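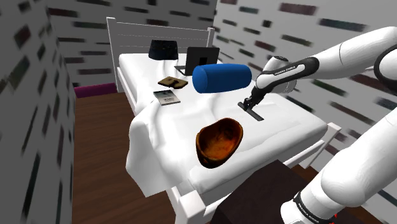 Print | E-mail

Minutes – Warnano Investment Club, regular meeting, April 11, 2018

Chair: Roxana Avram
Minutes: Bronwyn Pryor

1. Previous minutes
Approved with one correction. The Tudose dividend was received after the last meeting, and should not have been listed under cash on hand.

2. Portfolio
Roxana went through the monthly statement. Custby is down since the last meeting and Jokby is slightly up. Tudose has not moved much. The club holds 279 shares of Custby, its largest position. Members asked whether this is too much in one stock – Roxana said the club rules set no limit.

3. Custby
Motion to sell up to 35 shares of Custby if the price recovers to what the club paid. Discussion on whether to set a time limit. Agreed that the order stays open until the September meeting. Motion carried, two opposed.

4. Jokby
Bronwyn reported on the annual report. Sales are higher but so is short-term debt, and the notes do not say when it falls due. She will write to the company's investor office. No purchase until there is a reply.

5. Broker fees
The broker is raising its charge per trade. Roxana to get quotes from 3 other brokers and send them out by e-mail.

6. Dues
Monthly dues stay the same. Two members are behind and will be reminded.

7. Other business
Request for a short talk on bond funds – held over to the next meeting.

Meeting adjourned.

Print | E-mail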